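Cups, Cloths and a Drying Rack

I've been promising a page about my kitchen table for ages, so let's do it! Regular visitors will know I have a weakness for printed cloths. I own far more of them than I have tables (or drawers, if we're being truthful), and most of my clear cups and mugs got picked because a good pattern looks so nice through them. Solid mugs are fine and cozy and all that, but they just sit on top of a print and hide it.

This batch is from October. I was sorting out the shelf over the sink, which holds 24 cups when it's behaving itself, and I got sidetracked the way I always do. Click through to the older galleries if you like stripes, there's a whole lot of stripes in there.

The cloths

My old favorite is a yellow check from a little shop in Hillach, bought for 5 dollars and washed so often it's gone soft as a pillowcase. It's the one I bring out for pancakes. The stain in the corner is beet juice and I've stopped fighting it.

Then there's the Fanivus linen, a plain oatmeal color, very grown-up, needs ironing. I iron it two times a year. It looks lovely for 20 minutes and then somebody sits down to eat.

The mountain print is the one everybody asks about, mostly because of the little pink tree. I still can't decide if the pale bits under the mountains are meant to be water or mist — my vote changes depending on the light.

Mountains and clear cups
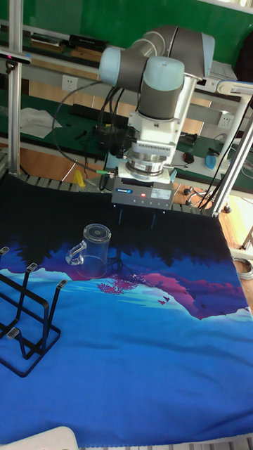

A clear mug on the mountain cloth, handle to the left. You can just make out the print through the sides!

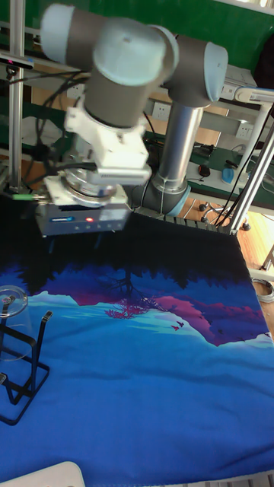
Black wire rack on the left, with a clear cup up top, and plenty of that lovely blue. Look for the two tiny birds near the end of the mountains. 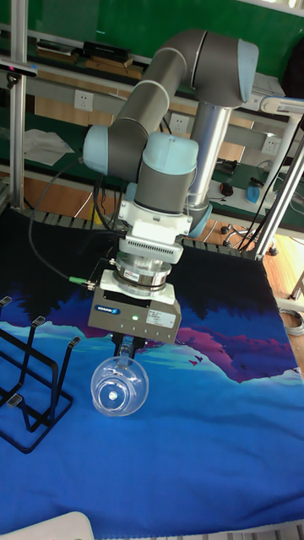 The cup by its rim, tilted, with a small bright spot in the middle. Rack to the left again.

Looking after clear cups

A few people wrote in about cloudy cups, so, quickly. I soak mine in warm water with a good splash of white vinegar, then rinse and let them drip upside down. Plastic ones get a soft cloth only, no scrubby side, they scratch if you so much as frown at them. My Alevix brush is fine for the glass ones, and I go gently around the handles.

Next up is the Bachmann tea towels, once I've found the second one.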